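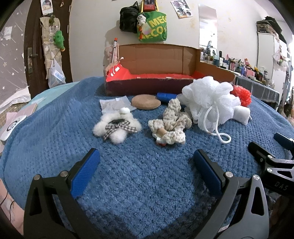 Too many bath puffs, according to Vimala, and she would like it put in writing that she told me so back in November. Fine, Vimala Namboodiri, it is in writing! She rang just as I was getting going and I had her on loudspeaker on the windowsill for most of the morning, so today's entry is half hers anyway.

August 7, 2023

The great sorting out of the gift box has begun, and I have had the loveliest day. I do the little parcels for the Ivotville summer fair again this year, the ones people buy without knowing what's inside, and everything I've been squirrelling away for them had ended up in one cardboard box under the spare bed. I spread the blue towel out so that nothing would roll off or get scratched and started lifting things out, and oh, it was like Christmas. I had forgotten half of it!

The star came out early on. White and fluffy, with its brown and white gingham bow and a tiny pom-pom on the top point, and I am so fond of it that I very nearly hid it in my cardigan. Vimala says a star with a bow is a Christmas thing and can't go in an August parcel. I say gingham is a picnic cloth and the star can go where it likes. We left it there, though I notice I've put it to one side.

Then the beige crochet one, which we could not settle at all. I held it up and described it down the phone and she said flower, firmly, and then I turned it round and I'd swear it was a bunny. It has a little wooden bead on it, whatever it is. I shall write "crochet friend" on the label and let the new owner decide.

The cork coaster is plain as plain, just a round of cork, but I love a cork coaster. They weigh nothing and they don't stick to the bottom of your glass and you can pin things to them. I did wonder about drawing on it (a lemon? a snail?) and Vimala said to leave the poor thing alone. She is probably right, but I've put the pens out all the same.

Now, the bath puffs. I've got the big white one with the long cord loop, which is a proper cloud of a thing, and a smaller one in a sort of tomato red, and more in the wardrobe that I didn't mention on the phone. My thinking is that the big white one goes with the sponge block and a bar of the Zisto soap as a bathroom parcel, all squashy and clean-looking, and the red one goes in with something for a child. The trouble with puffs is they take up so much room. You press one down, you fold the paper over, and it slowly rises up again like dough. I had three goes at wrapping the white one and then had a biscuit.

Total spent on paper, ribbon and labels so far is 315, which is more than last year, but the ribbon from Chowdary is so nice, thick and soft and it curls if you so much as look at it. Last year's parcels brought in 1,190 altogether, so I think I'm allowed a good ribbon. I want 200 parcels this time. Vimala went very quiet when I said that, and then asked whether I had 200 things. I have not yet got 200 things. I have a lovely start!

The small pink plush is staying in the box for now. I can't decide on a partner for it. Something knitted, maybe, or one of the pencils from Urko if they ever turn up (ordered ages ago, must chase). I also want to keep the red lining from the bottom of the box, crumpled or not, because torn into strips it'll make cheerful stuffing for the parcels with gaps in them. Must not let anyone tidy it away.

Stopped at 5 for tea and a sit down. My knees! Next time I'll do it at the kitchen table like a sensible person. I wrapped two more after supper while the radio was on, the crochet friend and a candle, and got the corners so sharp that I sat and admired them for a good while. Blue paper with the cream ribbon is my favourite pair so far, though the spotty paper might beat it once I've found the other roll.

To do tomorrow: ring Urko about pencils, buy more sticky tape (the narrow sort), ask Vimala if she still has those little jars, have another go at the puff. Also decide about the star. I've just been back up to look at it and I think it's going in a parcel after all, with the coaster, for somebody's kitchen.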